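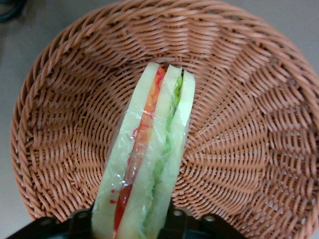 Countertop food display

A countertop food display is a small arrangement of packaged or wrapped food set out on a counter, table or checkout desk so that customers can see it and pick it up themselves. It is used in cafes, convenience stores, hotel lobbies, staff canteens, school snack bars and gift shops. The usual equipment is a basket, a tray, a tiered stand or some mixture of these. Countertop displays differ from floor displays, which stand on their own base, and from display cases, which are enclosed and often refrigerated.

The term is also used for the equipment itself. In supply catalogs, "countertop display" may refer to an empty stand sold without any goods.

Contents
1 Terminology
2 Baskets
3 Tiered stands
4 Goods displayed
5 Arrangement
6 Replica food
7 Care and cleaning
8 Use in teaching and play
9 See also

Terminology

Suppliers use several names for the same things. A tiered stand may be sold as a riser, a step display, a stair shelf or a counter step. Baskets are listed as bread baskets, snack baskets or serving baskets, usually by shape and only sometimes by material. "Grab-and-go" describes the way the food is sold and can apply to any of these, as well as to refrigerated cases.

"Impulse display" is a trade term for a countertop display placed at or near the register. It normally holds candy, gum, cookies and other goods that keep well.

Baskets

The basket is the oldest and simplest form. Round and oval baskets are the most common, with rectangular ones used where counter space is narrow. Depth varies. A shallow bowl shape keeps the goods near the rim, where they can be seen from the side, and a deep basket holds more but hides whatever is at the bottom.

Woven baskets for food service are made in natural materials, such as willow, rattan and bamboo, and in plastic strands woven to look like them. Plastic versions often have a slight shine. They can be washed in a sink and do not shed splinters. Natural baskets are usually lined with cloth or paper when they hold bread or pastries that are not individually wrapped.

Most round baskets are woven outward from a center base. Strands are bundled or twisted together and carried up the wall, then finished in a thick rolled rim. The rim is what keeps the shape, and it is normally the first part to wear out, as the basket is picked up by it many times a day. A loose end at the rim can be tucked back under the weave or trimmed. Once the rim has opened along any length, the basket is generally replaced.

A wrapped sandwich may be laid flat in a basket or stood on its edge with the layers facing up. Standing it up takes less room and shows the filling. It also lets more sandwiches fit side by side, although a single one tends to lean when those beside it have been sold. Tight clear film is the usual wrap for this style. Paper wraps and cardboard wedges are stiffer and stand better, but paper hides the filling unless a window is cut into it.

Tiered stands

A tiered stand has two or more level steps, each higher than the one in front. Three tiers is a common size for a counter. Clear acrylic is the usual material, with wire, wood, bamboo and painted metal also sold.

Acrylic stands are made from flat sheet that is heated along a line and bent to form each step and riser. Some are bent from a single piece, and others are built from several pieces joined with solvent cement. The clear material takes on the color of whatever is beneath it, so the same stand looks different on a white counter and on a brown one. Its edges catch the light and are often the easiest part to see. On a pale surface under bright lamps an empty stand can be hard to notice, and some shops place a colored mat below it.

The depth of the step limits what can be put on it. Small packets can stand and lean back against the riser behind them. Larger boxes have to lie flat, and a long box may stick out past the end of the tier. The front tier is usually the best place for these, as a box lying there does not block anything lower down.

Sizes are not standardized. The Clumik three-step stand, a model often found in small cafes, is 37 centimeters wide and has steps 11 centimeters deep. The Drendasov range is made in several widths with a shallower step and a raised lip at the front. The lip stops round or slippery goods from sliding off. It also makes the tiers harder to wipe.

Goods displayed

Goods on an open counter are mostly those that do not need to be kept cold. Typical items are candy bars, boxed cookies and shortbread, crackers, nuts, dried fruit and small packets of chocolate. Whole fruit and wrapped baked goods are also common. Sandwiches with perishable fillings are put out for a short time only, and are otherwise kept in a refrigerated case.
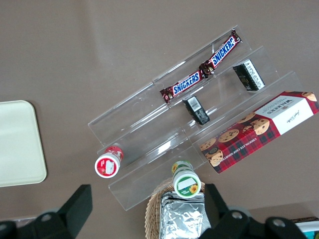

According to Clumik, a stand with mixed goods on it should be loaded from the back tier forward, with the long items placed first and the small ones fitted in after them. The same advice says that a box which extends past the end of its tier is acceptable as long as most of its weight rests on the step. Other suppliers recommend keeping to one kind of product per tier, which makes restocking faster and gaps easier to spot.

Packaging affects how goods behave on a stand. Foil and film wrappers with crimped ends slide easily on acrylic and are usually laid along the tier. A twin-pack bar is long for its weight and takes up a good part of a narrow step. Glossy cartons also slide, though less than film. Matte cardboard stays where it is put.

Arrangement

The general practice is to place goods with the brand name facing the customer and the barcode and ingredient panel facing away. Small packets are an exception in some shops, where the barcode side is turned out so that the cashier can scan the item without picking it up. In places where customers often ask about allergens, the ingredient panel may be left showing.

Baskets and stands are often used together, with the basket to one side and slightly forward. Taller goods go toward the back and low ones toward the front. A stand is usually set parallel to the counter edge. Setting it at an angle suits a corner or a counter approached from two sides, but takes up more of the surface.

Price labels are clipped to the front edge of each step or printed on a card beside the display. Labels stuck directly on acrylic leave a residue. Woven baskets will not hold adhesive labels, and a tag is tied through the weave instead.

Replica food

Replica or toy food is sometimes placed in a display in place of the real item. Replicas are used in shop windows exposed to the sun, for photographs, for planning a counter before opening, and in training. Sandwiches, bread rolls, pastries and fruit are the kinds most often sold. A replica sandwich may be wrapped in the same film as a real one, so that it takes light and handling in a similar way.

Foam replicas are much lighter than the food they stand for. A filled sandwich of ordinary size may weigh roughly 200 grams, and a foam copy only a small part of that. Weighted replicas are made for uses in which the feel of the item matters. The Hokeck training sandwich, for example, weighs 115 grams and is sold with the layers glued together.

Shops that use replicas on an open counter normally mark them as display items or keep them out of reach.

Care and cleaning

Acrylic scratches easily. It is washed with mild dish soap and lukewarm water, then dried with a soft cloth. Ammonia-based glass cleaners and alcohol can cause fine surface cracks, known as crazing, especially along the bends. Paper towels leave light scratches that build up over time. Scratched tiers can be improved with plastic polish, but a crazed stand cannot be restored.

Plastic woven baskets are rinsed and brushed to clear crumbs from the gaps, then left upside down to drain. Natural baskets are shaken out and brushed dry. If they must be washed, it is done quickly and the basket is dried the same day, away from direct heat.

Use in teaching and play

Countertop displays are used in retail and food service courses, where students practice stocking, facing and clearing a counter. The Chu course handbook includes an exercise in which a basket and a three-tier stand are filled, emptied and filled again in a different order. Similar equipment appears in play shops for young children, usually with toy food and empty cartons. Wooden and plastic stands are preferred there over acrylic, which can crack if it is dropped.

See also

Bread basket
Display case
Food model
Planogram
Point of sale display
Wicker

This page was last edited on September 23, 2021.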